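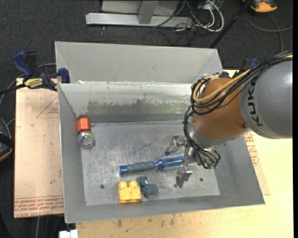 Jokivville shop teaches its sorting arm by hand, one grab at a time

Filed under: Local Tech & Making

6 min read

I've driven past the Kamarton building for years and always figured they did something with air conditioning. They don't! They teach robots to pick things up, and last month they let me stand next to one for most of an afternoon and even have a go at the controls (more on that embarrassing episode below).

The news, for those of you who only read the top bit: Kamarton has started a new round of what they call demonstration sessions for Prollar, their bin-picking project, and they're opening the evening slots to people from around town. You go in, you steer the arm, the arm grabs stuff out of a bin, and every grab gets saved so the software can learn from it. They want 500 grabs from people who have never done it before, and when I left in July they had 381 in the bank.

Chaimae Helmy runs the sessions. She met me at the door and walked me straight to the bin without any kind of slideshow, which I appreciated. It's a big gray metal thing with sloping sides, clamped down at the corners, and the floor of it is scratched all over. The arm is a KUKA, gray and a sort of burnt orange, with a silver gripper that has jointed fingers. I'd expected something like a claw machine at the arcade. It's closer to a very patient metal hand with a lot of cables hanging off it.

On my visit the job was a round hairbrush, the blue and gray kind you'd use for blow-drying. There was a yellow toy block lying just below the handle with a lumpy dark blue thing right up next to it, and over in the far corner a red-orange block and something clear and round that had a bit of a rainbow in it. So you've got one thing you want and a few things you don't, and the fingers have to come down around the brush without making a mess of everything else.

"People always go for the middle," Helmy told me. "Then they think about the bristles and change their mind halfway down, and that's the part I love to record."

I asked why you'd want to record somebody dithering. She said the clean grabs are fine but they all look alike, and the software gets stuck the second something slips. If it has watched a person miss, back off and try from another side, it has a clue what to do when its own first try goes wrong. Earlier versions of Prollar learned only from the staff, who are very good at it by now, and the arm ended up with lovely manners and no idea how to recover from a fumble.

There are two ways to do the teaching. The first is by hand, and I mean that literally – you take hold of the arm near the wrist and lead it where you want it to go, with the motors going soft so it follows you. The second is remote. You sit at a desk with a handheld controller, and the arm copies your movements, slowed down a good deal. Helmy likes the by-hand way for teaching the general path into the bin and the remote way for the fingers, where your own arms would only be blocking the view.

I tried the remote. Reader, I was bad at it. My first attempt stopped well above the brush because I was completely convinced I was about to smash into the metal, and my second came in so crooked that Helmy reached over and gently turned my wrist for me. Attempt number 5 got the brush up out of the bin for a good couple of seconds, I shouted, and then I opened the fingers by accident. She saved all of them. She seemed delighted, in fact, and tagged the last one "startled release," so I suppose that's my contribution to science.

What surprised me was how tiring it is! You're moving your hand maybe a few inches at a time and your shoulders go up around your ears. They cap visitors at half an hour, with a break in the middle, and there's a bowl of those strawberry candies that only grandmothers buy.

The software side belongs to Doaa Ghoneim, who came over with a coffee when she heard me yelling. She's the one who turns all these sessions into something the arm can use, and she had a number for me: 1,901 staff grabs went into the version they're running now. She puts the visitor grabs in a separate pile at first and mixes them in a bit at a time, so she can tell whether they're helping. I asked her point blank if they were. She said she'd tell me in the fall.

"It picks up bottles and blocks very nicely," Ghoneim said. "Brushes are a pain. One end is hard and smooth, the other end is springy, and if you squeeze the springy end it rolls on you."

She'd like to do a whole month of nothing but brushes. Helmy would not like that, and they had what I'd describe as a friendly disagreement about it over my head while I ate candy.

The reason for all of this, by the way, is Kamel, the secondhand and returns warehouse out by the county road. Boxes come in there with absolutely anything in them, toys and hair things and kitchen bits all mixed up, and right now people stand and sort it by hand. Kamel is paying for part of Prollar and wants an arm on one of its sorting lines to deal with the mixed boxes. I did ask about jobs, because I know some of you will write in. Kamarton's answer was that the trial covers one line on the late shift, which has been hard to staff, and that the people on it will be the ones teaching the arm when it meets something new. Kamel hasn't answered my own questions yet – I've sent them twice – and I'll add whatever comes back.

If you want to try it, the slots run from 6 p.m. and you sign up at Kamarton's front desk or by phone. You don't need to know a thing about robots. You do need closed shoes, and long hair has to be tied back if you're doing the by-hand kind. Kids over twelve can do the remote with an adult sitting beside them. Left-handers are especially wanted, Helmy says, because so far she's had hardly any, and they tend to bring the fingers in from the other side.

They're also after objects. Helmy keeps a list on the wall of things she's short of, and on my visit it had sunglasses, rubber ducks, whisks and "anything with a handle that isn't straight." Clean, please, and nothing you want back, as it may be picked up and dropped a few hundred times. I've already promised them my old whisk and a soup ladle with a bend in it.

I'm booked in again for next month to see if I've improved. My husband is coming too, and he's been practicing on the TV remote with salad tongs.

We use cookies to keep you signed in and to see which stories get read. By continuing to browse you agree to our use of cookies. Accept | Manage settings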